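Search this forum
2 min read

Garment picking with two arms – planner or policy?

Corentin Arnaud – 11 Jan 2023
We moved the Natumeck cell from scripted grasps to a learned policy. Same three garments, two arms, wrist cameras. The planner only checks arm-to-arm collisions now.
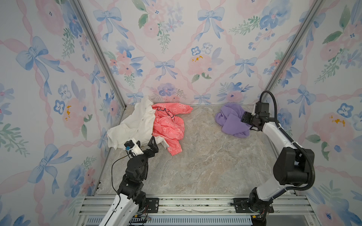
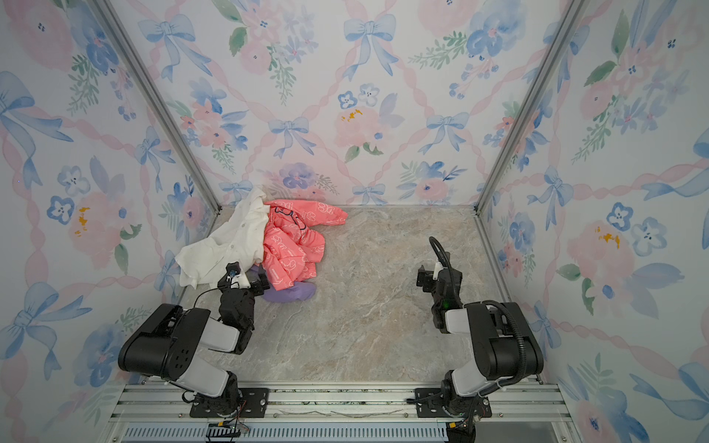
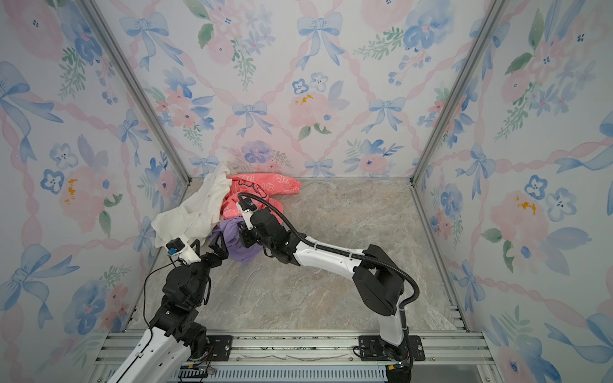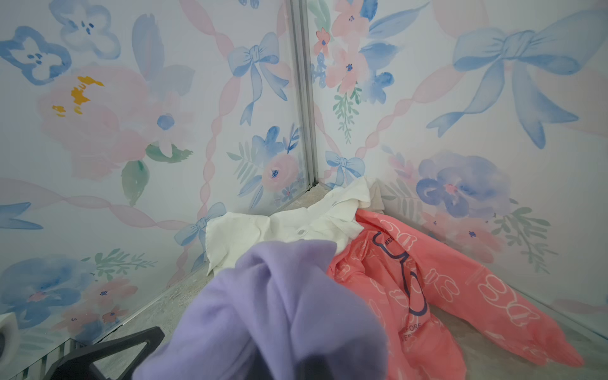
Which layer would you blame first when both arms want the same pile?

zondby_dev
Perception. Segmentation on overlapping cloth is still a guess. I'd want the masks logged before I believed anything about the policy.

Sylvain Lacroix
Disagree. Masks won't help if the arms don't share a grasp queue. I spent 2 weeks on that in October.

zondby_dev
And did you test on clothes it hadn't seen? Three garments is a demo.

Corentin Arnaud
Fair – 14 more are on order.

7 comments · 3 shares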